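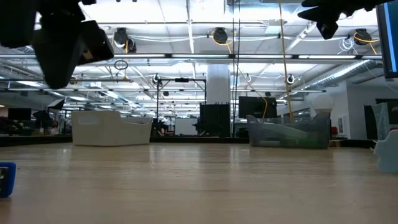

Pale wood table, with a monitor on at the right.

I had been meaning to get to the October open day at the Halim freshwater station for years, and something always came up, usually the weather or my knees. This year my friend Flora Shearer offered to drive, and she is hard to refuse once she has packed sandwiches, so off we went to Birnuvov with a thermos and two pairs of rubber boots (we needed only one pair, but more on that later).

The theme was how small animals breathe in the water. I taught school biology for 30 years, and I would have told you I knew the subject pretty well. Well! I filled most of a notebook before lunch.

Marjatta Sjöberg gave the welcome talk and started us off with pond snails. Some of the common ones have no gills at all. They have a simple lung, and they come up to the surface to fill it through a little opening in the side of the body. Others breathe with gills and can stay down on the bottom, and those also tend to have a small lid that closes the shell behind them. She had both kinds in glass jars, and she let us stand there as long as we liked, which in my case was quite a while. A boy next to me kept whispering "go on, go on" to a snail that was taking its time.
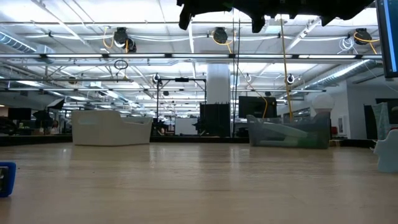 White globe lamp behind a translucent container, with a curved white tray to the left.

After that we moved on to the insects with Touran Kazemi, who talks fast and knows everything. Diving beetles were her favorite and they quickly became mine. The beetle carries a supply of air under its wing covers and comes up tail first to renew it. Mosquito larvae hang just under the surface and breathe through a tube at the rear end, and mayfly nymphs have feathery or leaf-like gills along the abdomen, which some kinds flutter to keep the water moving past. I had drawn those gills on a blackboard more times than I can remember and had never once watched a live pair beating. Flora had to come and fetch me.

We also got a look at the reference collection, which stands at 1,585 labeled tubes, and 58 of them are caddisflies from the one stream behind the building. The labels are written in pencil, in lovely small handwriting.

The walk down to that stream is 162 steps, uneven ones, and I would suggest a stick if you have one. Nima Mazandarani met us at the bottom with nets. I went in with my boots on and Flora sat on the bank with the thermos and gave directions. We turned up caddis larvae in their cases of sand grains, a leech that Flora did not care for, and a few bloodworms from the soft mud by the bend. They are midge larvae, and the red comes from hemoglobin, which helps them get by where there is very little oxygen. Everything went back where we found it.

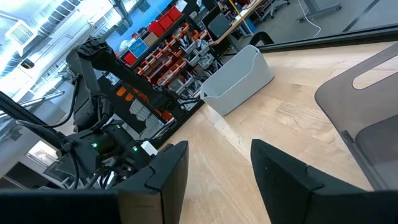 White plastic bin with rounded corners, up toward the far edge of the table.

We had our sandwiches late and then caught the last of the question session, where I asked Mehrangiz Bahrami whether a snail with a lung can live through the winter under ice. She said that many do. They slow down a great deal in the cold, need far less oxygen, and can take some of it in through the skin. I wish I could have told that to a girl in my class who asked me the same thing long ago and got a rather woolly answer.

If you go next time, park in the lower lot and get there before ten, while the jars are still easy to see. Coffee is by the front door, and there was a very good plum cake that had gone by two o'clock. Flora has already said she'll drive again, so long as I do the leeches.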